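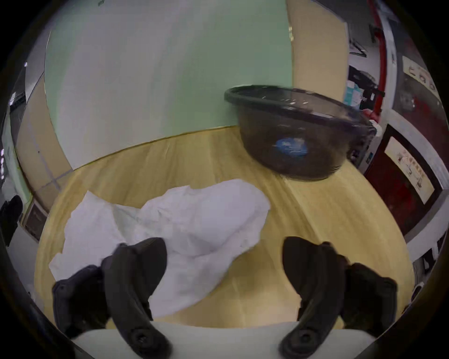 A white cloth under the fingers, with the basin waiting behind it.

Workshop tips: getting your software to handle laundry and rags

I've been poking at cloth folding code for longer than I care to admit, and people keep writing in to ask what I'd do differently. So this month's tips page is all about the software side. Grab a coffee, it's a long one!

Start with the mask, and start ugly. My first version tried to find the corners of the cloth right away, with a fancy network I'd trained over a whole weekend, and it was hopeless on anything bunched up. Now I just separate cloth from table, find the biggest blob, and go from there. A white cloth on a pale tabletop is the hard version of this, by the way. If your mask keeps leaking into the wood, try looking at local texture (folds throw little soft shadows, even on white) before you go shopping for a new model.

Undistort late, if you undistort at all. I used to flatten every wide-angle picture before doing anything else, and I threw away a good chunk of the table at the edges. These days I run the mask on the raw fisheye view and only convert the handful of points I care about. It's faster, too. Do check your calibration with points near the rim of the circle and not just the middle, where everything looks wonderful no matter how wrong your numbers are.

Mask out your own fingers! They sit in nearly the same place in every view, so a fixed mask gets you most of the way, and then you only have to deal with the opening and closing. Mine is a polygon I drew by hand in April and it's still going strong. Dark fingers on a light cloth will otherwise look like a lovely deep fold, and your planner will very happily try to pinch it.

See-through containers deserve their own paragraph. A smoky plastic basin lets whatever's inside show through the wall, so a blue rag at the bottom can get picked up as a rag sitting on the table. My planner went straight for the side of the tub. What fixed it was labeling the rim first, as a ring, and then treating anything inside or through that ring as "in the basin," with the approach coming down from the top. Glints on the rim will break the ring into pieces, so fit an ellipse and let it fill the gaps.

Keep the planner dumb. I have 4 actions: pinch, lift, drag, drop. Mawuli Arthur over in Trarkville talked me out of a fifth one (a kind of shake) and he was right, I could get the same thing by lifting twice. Every action needs a way to give up. Mine gives up after 2 tries on the same spot and picks another, and that one little rule did more for me than a month of tuning.

Log the choice along with the result. I save the view, the mask, the point the planner picked and the next two points it liked less. When a run goes sideways, you want those runners-up. I keep it all in Sorley, which is a plain little log viewer with a slider, nothing glamorous, and I label in Clevora. Use whatever you've got, but name your runs something you'll recognize later. I have a folder called "test new new" with 57 runs in it and no clue what I was testing.

Replay before you rerun. Any time I touch the perception code, I play 27 old recordings through it first and look at where the grasp points moved. It takes less time than making a sandwich, and it has caught some real howlers, including a flipped axis I'd have sworn wasn't there.

Oh, and busy backgrounds. Shelves, posters, doors, pipes, they all show up in a wide view and they'll all be cloth sooner or later as far as your mask is concerned. Crop to the tabletop. I find the back edge of the table as a curve and ignore everything past it.

Next time I'll get into the Daher scheduler and how I stopped two jobs from asking for the same gripper. Send me your questions about that one, and your worst masks too, I love those.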